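I have been trying to learn to swim at the age of forty-something, and I need to tell somebody about it, so lucky you.

Some background. I grew up in Clakel, which has one river and it is brown, and my mother's whole position on water was that you drink it. So I never learned. I got very good at sitting on a towel. On beach trips I was the person watching everybody's phones, and I was great at it! Then in January my friend Kiran Yadav signed us both up for adult beginners at the Lau pool without asking me first, and I said yes before I'd really thought about the swimsuit part.

The first class was at 7 in the morning. I don't know who decided that. The pool was freezing (Kiran says it was fine, Kiran also eats ice) and our teacher, Rosine, had us put our faces in the water and blow bubbles. Grown adults, in a row, blowing bubbles. The man next to me had driven 70 miles for work the night before and still showed up, so I felt like I couldn't complain, and then I complained the whole way home.

Can we talk about breathing? Apparently I've been doing it on the wrong side my entire life. Rosine wants you to turn your head and sneak a breath like you're peeking over at your neighbor's test, and I come up like a whale. Every time. I swallowed so much of that pool the first month that they should have sent me a bill.

But floating! I got floating in week three and I wouldn't shut up about it. You lie back and your ears go under and everything gets quiet, and I stared at the ceiling tiles and thought, oh, this is why people do this. I counted them, by the way. There are 172 over the shallow end. Kiran got 59 and gave up, and then bumped into the wall.

As of last week I can do one full length of front crawl without stopping. It isn't pretty and my kick does something strange to the left, so I end up hugging the lane rope for the last bit, but I touched the far wall and Rosine clapped. I may have teared up a little - goggles are very good for that.

A few things I wish I'd bought sooner: a silicone cap (the fabric one pulled my hair out in clumps), flip-flops with some grip, and a second towel. The second towel changed my life. One for drying off and one for standing on in the locker room, and I'm never going back.

Next up is treading water in the deep end, and I've already had two bad dreams about it. Kiran wants us to do the open water day at Uvavia this summer. I said maybe, in the voice that means no, but I did look up what a wetsuit costs.

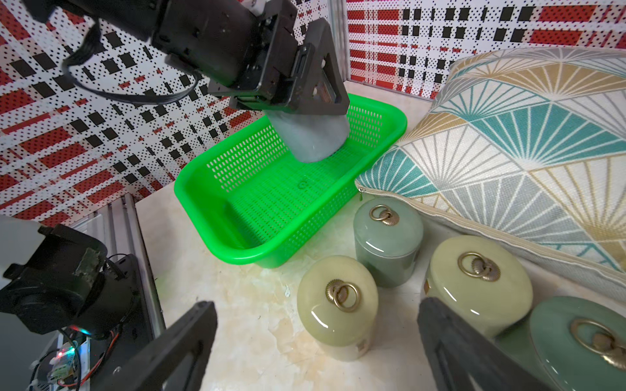 The green basket, marble-patterned top underneath.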